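Stains on Shared Desks at Ekside Library
Project report by Peninah Temba and Gitau Simiyu

Introduction
We wanted to find out how people look after furniture that does not belong to them. Ekside Library was suitable as it is close to the college and its study floor is open to anyone. Our main question was whether people clean up their own spills, and whether a sign on the desk makes any difference.

Background
The library had 2,027 visits to the study floor in December, according to the door counter. Food is not allowed but drinks with lids are. Cleaners from Cellum wipe the desks before opening and do not come back during the day. Any mark made in the morning therefore stays until the next day unless a reader or a member of staff deals with it.

Method
We handed out a short questionnaire at the entrance and got 57 back. It asked what people drink while they study, whether they had ever spilled anything there, and what they did next. We also put small signs on the desks by the windows and left the desks by the shelves as they were. Gitau checked both groups before lunch and again before closing. Peninah typed up the answers. We left out questionnaires with no age group ticked when we compared ages, but kept them for everything else.

Results
Most people who admitted to a spill said they had wiped it with a tissue or a sleeve. Several wrote that they would have cleaned it properly if there had been a cloth nearby. Older readers were more likely to say they told staff. Coffee was the most common answer for drinks, followed by water and tea.

The signs made little difference that we could see. Both groups of desks had marks by closing time, mostly small ones. Two people complained that the signs took up space, and one sign was moved to the window sill.

Problems
The questionnaire relied on people being truthful. Question 2 was badly worded, as "recently" can mean anything. We also did not note which desks were busiest, so the two groups may not be a fair comparison. The window desks fill up first on most mornings.

Suggestions
The library could keep a box of cloths by the printer and ask Cellum for a second wipe in the afternoon. We have sent a copy of this report to the branch office at Nyamweya Road.

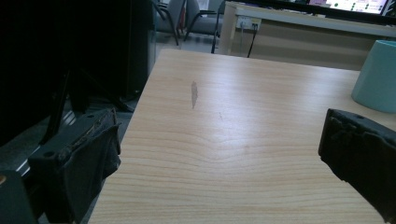

Figure 1. Mark on a light wood tabletop.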